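FOR IMMEDIATE RELEASE

Paveria Opens Sample Library for Home Sewers and Small Upholstery Shops

Mail-order swatches, 229 fabrics to start. Open for sign-ups in November.

Paveria, the fabric supplier behind the Ilance and Dalisay lines, today announced a lending library for people who want to feel a cloth before they buy it. Members borrow swatches by mail, keep them up to 17 days, send them back in the same envelope. No purchase needed.

"People were ordering half a yard just to check a color against a couch," said Yatziri Barajas, who runs the sample room. "Then the half yard goes in a drawer. We wanted to lend it out instead – and get it back."

How it works: pick up to six swatches per mailing. Each one comes with a card listing fiber content, width, care and price per yard. Return postage is prepaid inside the US. Lost swatches are billed at cost, wich for most of the list is under a dollar. 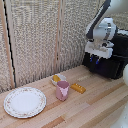
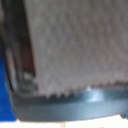
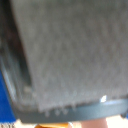
A woven screen behind a tabletop, then gray fabric and a fuzzy gray surface up close.

The opening list leans on upholstery weights, plus linings and a short run of felts. Dalisay linens join later, once the spring colors are settled. Outdoor fabrics are not included for now – the mill is changing its coating and we don't want old samples going around.

Small shops can apply for a trade membership. Same swatches, longer loan, and a second card to leave with the customer. Shops that already have a Castex account can use there existing log-in.

Space is limited to the first 2000 members. After that a waiting list, with new places opened as the swatch stock grows. Schools and sewing guilds should write in directly and say how many students they expect.

Membership is free for the first year. Pricing after that to be announced, with notice to all members before any charge.

About Paveria
Paveria supplies woven and nonwoven fabrics to home sewers, upholsterers and small furniture makers. Lines include Ilance (upholstery) and Dalisay (linen).

Press contact: Yatziri Barajas, Paveria sample room. Swatch sets for reviewers on request. Phones answered until 4 p.m.

###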